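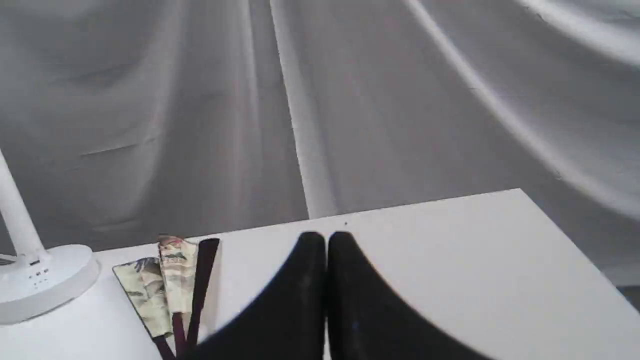

Gripper fingers beside the partially opened fan, seen from the wrist camera.

Review: Fistex Two-Finger Gripper
By the Padow Equipment Desk
September 29, 2019
Last updated: April

The Fistex is a parallel gripper sold by Rurholm for light bench work. Padow tested it on delicate household items, with a folding fan as the hardest of them. The unit performed well on rigid objects. A fault in its force limit prevents us from recommending it for anything fragile.

The fault appeared during the fan trials. The operator sets a closing force, and the fingers are meant to stop when they reach it. On two occasions they continued to close after contact, and the controller reported a normal grip both times. One fan stick was cracked. No alarm was raised and no entry was made in the error log.

We traced the problem to the restart routine. After an emergency stop, the controller returns to its factory setting of 75 percent force while the screen still shows the value chosen by the operator. Rurholm confirmed the behavior and supplied new firmware, which we installed on the second unit only. The fault did not recur on that unit.

The matter is one of safety as well as of damaged goods. A person clearing a jam after a stop would have reason to trust the number on the screen. Until the firmware is installed, users should enter the force value again after every restart and keep hands clear during the first close.

In other respects the gripper is sound. The rounded black fingers have a matte finish, and their repeat positioning was good throughout. They are broad, however, and hide much of the table from a wrist camera when closed – a drawback when the object is flat and thin. The manual does not mention the restart setting at all.

Rating: 2 out of 5, to be reviewed when the new firmware ships as standard.

Related reviews
Neagu Soft Finger Set
Rurholm Bench Controller
Emergency Stop Buttons for Small Workcells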